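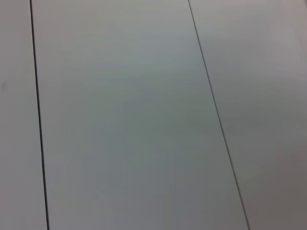

Juraj Kováčik wrote in to say that the joints between panels are the first place he looks in any kitchen, and that he wipes along them with a folded cloth before he puts anything down. A few other readers have asked about the same thing.

Gallery: Plates, Rack and Tabletop
Posted 04/02/2020

This is the second set from the dish pages. The first set covered cups and bowls and is still up under September. We kept this one short. It deals with flat plates, the wire rack they stand in and the surface underneath.

A few notes on the surface. Pale gray and white both show crumbs and coffee rings quickly, which is useful if you want to know when to clean. Two thin dark seams run between the panels here. We go over seams with a soft brush once a week and then wipe lengthwise, following the line. Wiping across a seam tends to push crumbs into it. For small marks we use a damp cloth with a drop of dish soap, then a dry one. We tried the Jirnik cleaning paste on a spare board last year and it left a dull patch, so we stopped using it.

On to the plates. Colored plates are easy to sort by eye, and we keep each color together in the cupboard. In the rack the order matters less. What helps is leaving a little air between one plate and the next - two plates leaning face to face will stay damp in the middle long after the rims are dry.

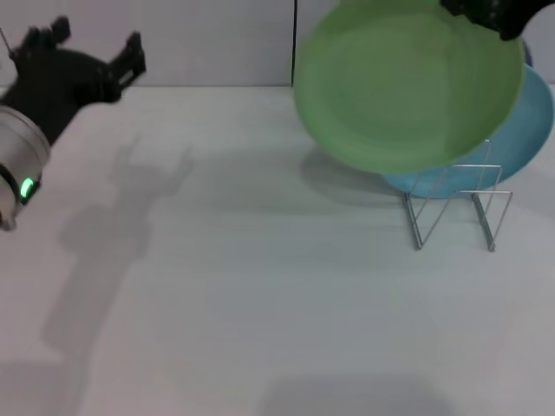 Light green plate and light blue plate, with the wire rack.

The rack is thin silver wire, bent so that the plates stand up in slots. We like this type for a small table. It has no solid tray, so we lay a towel under it when the plates are dripping and take the towel away afterward. Larger plates go at the back and small ones in front. Bowls do badly in narrow slots and are better turned upside down on a towel.

Ya-wen Pan asked last time how long we leave plates in a rack. Overnight if they were washed after supper, otherwise until someone needs the table. Plates that are only a little damp can be dried by hand in almost 10 minutes for a full rack.

Storage: our cupboard shelf holds 12 plates in a stack before it gets awkward to lift the bottom ones. A sheet of paper towel between plates keeps the glaze from getting scratched - worth doing if you stack heavy ones.

Next in this series: trays and cutting boards, including the old Kona board that several people have written about.

Comments are open below. Please say which gallery you mean when you write.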